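Sternon Guest Services Terminal: Set-Up Guide for Hotels
Section 4. Entering Rooms and Rates
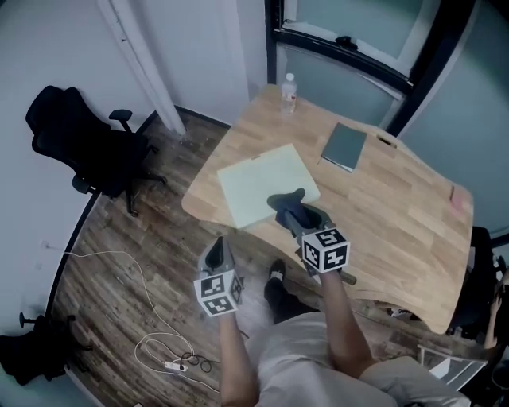 Wellberg reports that its front desk entered the rates first and the room types second, and had to enter all of the rates again. Please follow the steps in the order given.

Before you begin
Have the signed room list at hand. The standard license covers up to 468 rooms per property. Larger properties, such as resorts with separate villas, require the extended license from Elteo.

4.1 Entering room types
1. Sign in with the manager code.
2. Open Property, then Room Types.
3. Enter a name and the maximum number of guests for each type.
4. Select Save. Repeat for suites and connecting rooms.

Note: Names longer than 100 characters are shortened on the guest's bill.

4.2 Entering rates
1. Open Property, then Rates.
2. Choose the season. The high season begins in October unless changed.
3. Enter the nightly rate before tax.
4. Mark whether breakfast is included.
5. Select Publish.

Caution: Published rates are sent to all connected booking sites at once. Rates cannot be withdrawn between midnight and 3:00 a.m., while the night audit is running.

4.3 Checking the result
1. Print report 1,208 (Rooms and Rates).
2. Compare each line with the signed room list.
3. If a room is missing, return to step 2 of 4.1.

Properties moving from the Agbeko system should complete Section 7 before opening reservations.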